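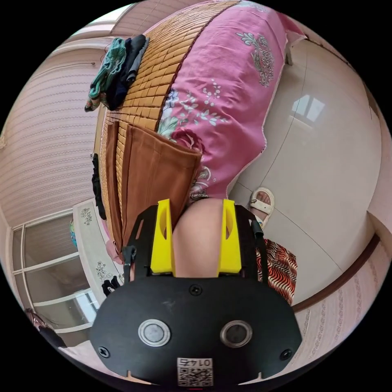 Amra Mujić

Sleeping through the warm months: bedding and night-time comfort in Plasitz

Project report, second year, Home and Environment
Supervisor: Aurelio Cuautle

Background

Most flats in Plasitz were built with cold winters in mind. The walls hold heat well into the night, and the windows on the courtyard side open only at the top. In June the bedrooms can still be stuffy at midnight. My project asked what people put on their beds at that time of year, and whether changing it makes any difference to how they say they sleep.

I left out air conditioning and electric fans. Fans are common, but the people I spoke to used them in such different ways that I could not have compared the answers.

Method

I put 400 paper forms through doors in the streets between the station and the Kariuki bakery. The form asked what the mattress was covered with, what people slept under, how often the bedding was washed and whether the window stayed open. It had space at the bottom for comments, and those turned out to be more useful than the tick boxes.

From the forms that came back I picked 37 households for a sleep diary. Each kept it for 14 nights. They wrote down the bedding used, the time they went to bed, any times they woke up, and a score from one to five in the morning. Jovita Maldonado helped me type up the diaries and checked my entries against the paper copies.

Bedding fell into three groups: cotton sheets, mixed or synthetic sheets, and mats laid over the sheet or straight on the mattress. The mats were bamboo, rush or rattan. I had not planned a separate group for them, but they came up often enough in the comments that I added one before the diaries started.
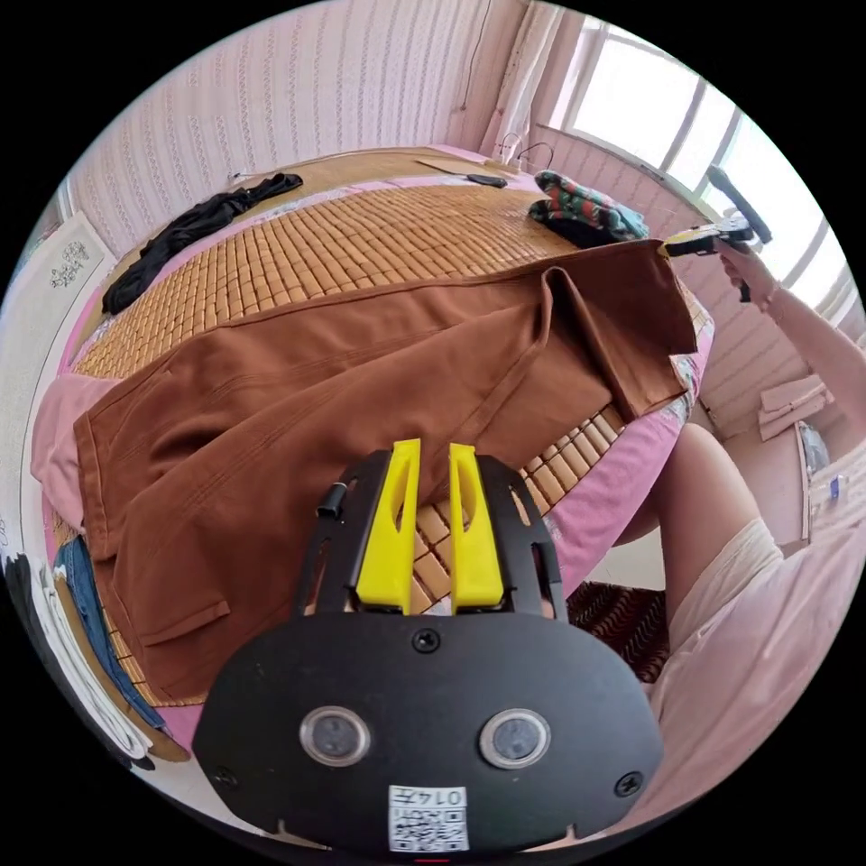
Results

Households using a mat gave the best morning scores in the first half of the night's diary questions, the ones on falling asleep. Several wrote that the mat felt cool when they lay down. The difference was smaller for waking up later on, and two people said the mat was hard on their hips and shoulders.

Cotton did better than mixed fabric on nearly every question. The exception was drying. In a flat with no balcony a thick cotton sheet can take a whole day on the rack, and some people had gone back to mixed fabric for that reason alone.

Washing habits varied a lot. Mats were mostly wiped with a damp cloth and stood against a wall to dry. One diary, kept by Remo De Luca, noted that his mat had been in the family for years and only the edging had ever been replaced. 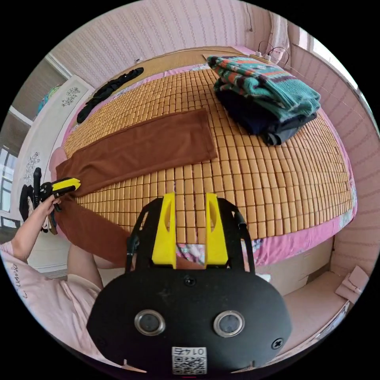 Open windows mattered more than I expected. Rooms with the door and window both open scored higher whatever was on the bed, so part of what I put down to bedding may be down to air. I should have recorded room temperature each night. I had one thermometer and did not think to borrow more.

Problems with the work

The morning score is a matter of opinion, and people who had just bought something new may have wanted it to work. The diary households were also the ones willing to keep a diary. Montserrat Gallegos pointed out that nobody on night shifts had taken part, and they sleep through the hottest hours.

Further work

I would like to repeat the diaries with a thermometer in each bedroom, and have each household swap bedding halfway through. The blank forms and the typed diaries are in the department office.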